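Visit to the Grundstead Paper Mill

3 July 2021

The mill at Grundstead opens to the public on two days a year, and we went on the first of them. Parking is in the field behind the Gilis warehouse, a short walk along the canal. Entry is free but you have to sign in at the gate and leave large bags there.

The tour starts in the sorting hall, where old cotton sheets and offcuts are cut up and stripped of buttons. From there you go down to the beaters. The older of the two is a Jastov machine that came with the building and still runs in December, when orders for card stock are highest. It is loud, and the guide waited until we were outside to take questions.

Sheet forming was the best part. Visitors can pull one sheet each. Mine came out thick at one corner. The sheets go into the press and then up to the drying loft, so you don't take yours home. They mail it if you leave an address.

The shop sells seconds by weight. I bought nine sheets of the Hosseinzadeh blue, a heavy paper used for book covers.
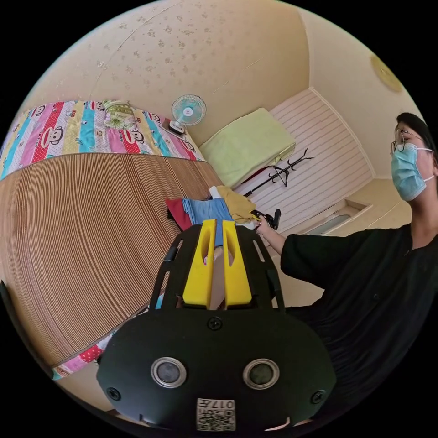

Dana wrote to say that the blue fades if it is kept near a window, and that the gray holds up better for bindings. I have put mine in a drawer for now.

The last tour leaves at five. The café closes before that, so eat first.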